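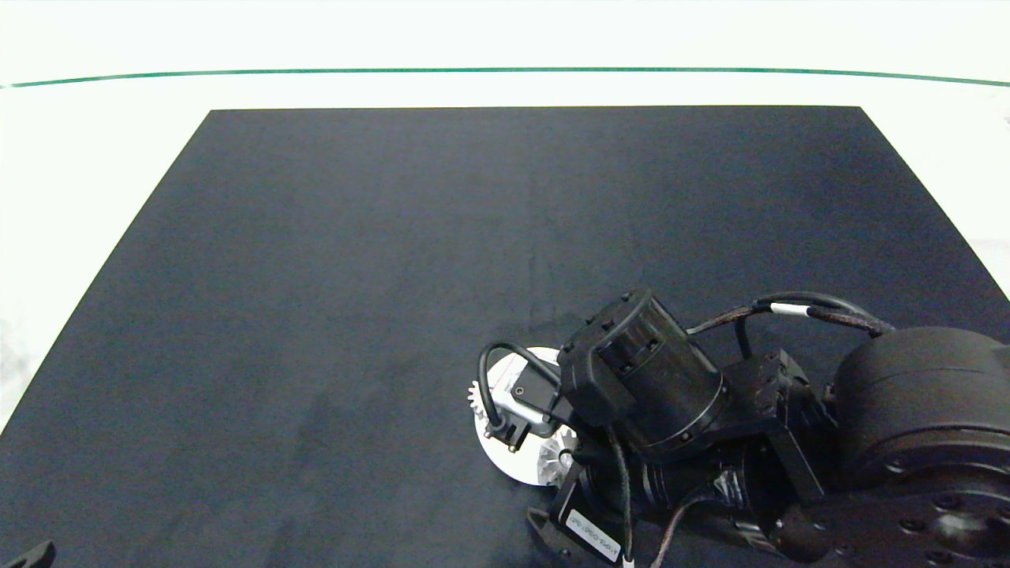 # Villunby parish register transcripts

Plain-text transcripts of the burial and baptism registers for Villunby, typed up from the bound copies between 2019 and last July. The set holds 1255 entries in 3 files.

## Files

- `baptisms.csv` – one row per child
- `burials.csv` – one row per burial, with age where the clerk gave it
- `places.csv` – farm and hamlet names, old and modern spellings

All files are UTF-8 with commas as separators. Empty cells mean the register is blank. A question mark means we couldn't read the word.

## Spelling

Surnames are kept as written, so Doolan, Doolin and Dowlan are all in there. Search on the `surname_std` column if you want them together. Berolen Farm has the most variants and its modern name is still a guess in two rows.

## Known problems

- 63 burials have a year but no day or month.
- Latin entries are typed in full, with no translation.
- Page 40 of the baptisms is badly faded – treat those rows with care.

## Corrections

Open an issue with the row number and the page you checked. Isla Doolan looks after the baptisms and Kevin Salazar the burials.

## Licence

CC BY 4.0. Please credit "Villunby transcripts".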